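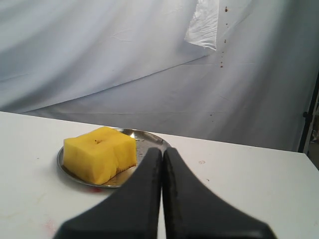 August, half past ten in the evening

My shoulders are tired, so I will write this sitting on the bed and not at the desk. I promised myself to write after every working day this month, and I have missed four already.

Today was fruit again. We began with the soft pieces after lunch, because the morning was lost on the connection between my hand controllers and the arm. Each time I closed my fingers, the gripper closed a little later, and with such a delay I cannot teach anything good. The Damance people wrote back at eleven and told us to change one setting. Then it was better. I would like to know why it was different yesterday, but they did not explain, and I did not ask.

The task sounds very small when I describe it to my sister on the phone. Go to the plate, take hold of the piece, lift it, put it down on the other side. A child does it without a thought. When I must do it with the two black fingers, looking mostly through the wrist camera, I notice how many decisions are inside. How wide do I open? Do I come from above or from the side? How much can I press before the fruit begins to break? My own hand would feel the answer. Through the controllers I feel nothing, so I must learn it with my eyes, from how the yellow surface goes in when the tips touch it.

I have a bad habit which I saw only when I watched my recordings from last week. I stop just before the grasp. I hover there for a second, sometimes two, like a person in front of a door who is not sure of the address. The robot learns this also. In the test at Strickland it hovered exactly like me, and the whole room laughed. I laughed too, but my face was hot. Today I tried to decide earlier, while the fingers were still on the way to the plate, and then go without stopping. I think it is better in the later recordings. In the first ones I was only faster, and I pressed too much.

We kept 15 good demonstrations of the soft fruit. It is not many for one afternoon. The plan says 340 for this task before September, and for all the kitchen tasks together 3000, a number I prefer not to look at. For the sponge and the cups we have already 495, but the sponge forgives everything. Fruit does not forgive. It is slippery, and the metal plate slides if I push from the side, so now I come more from above.

One thing I want to remember for tomorrow: the shiny rim. When the arm comes low, the light on the back edge of the plate becomes very bright in the camera, and I lose my feeling for the distance. I should turn the wrist a little before going down. I must write it also in the Rirura notes, where the next operator will look for it. I always think I will remember such things, and I never do.

I wiped the table two times and it still has marks. The backdrop has brown spots too, and I asked if we should wash it. The answer was to leave it, because a real kitchen is not clean either. I can accept this, but it was not easy for me. My mother would have taken that cloth down in the first minute.

My hands smelled sweet on the bus, and I was so hungry that I got off one stop early to buy bread. Tomorrow we start at nine. I must bring the gray sweater, the room is cold when I stand still for so long.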